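The Little Mobile Game That Ate My Spring

I downloaded Trorico in April because I had a long train ride and 70 percent battery, and I figured a match-and-merge game would get me as far as the halfway stop. Well, I'm now on stage 436 and I have opinions about soup.

So, the setup. You inherit a run-down inn in a mountain town called Brestidden, and you fix it up by merging ingredients on a small board. Two onions make a bigger onion, two bigger onions make a broth, and so on up the chain until you've got something a hungry traveler will pay for (the travelers are mostly badgers, and they're picky!). Coins go into the inn. The inn gets a second floor. You know how this goes.
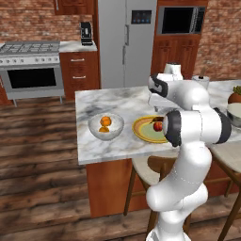
What got me hooked was the board size. Most merge games give you a huge grid and let you fill it with junk, but Trorico keeps it tight, so every tap on the pantry is a small gamble. I've sat there for five minutes with one free square, trying to decide whether to sell a perfectly good cheese. I sold the cheese. I still think about it.

The art is lovely too — chunky outlines, warm windows, snow that piles up on the roof while you play. And the music never got on my nerves, even with the sound on at breakfast.
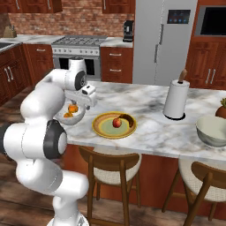 What It Costs

Trorico is free, with energy that refills slowly and a gem shop that pops up more than I'd like. The starter bundle gives you 2000 gems, and I'll admit I bought it in week two. Was it worth it? Kind of. I blew most of them on the Dovhaniuk Cellar, an extra storage room that should've been in the game from the start, and the rest on a hat for the cook.

The Studenik Cup

Every couple of weeks there's a timed event where you race other inns to fill banquet orders. My best finish was 2667th, and I was thrilled with it! The rewards down at my level are small (a few gems, a lantern, sometimes a rug), but the orders are more fun than the main stages and you don't lose anything by dropping out early.

If you're going to try it, save your energy drinks for the Cup and don't merge your last pair of eggs. The badger at table three always wants eggs.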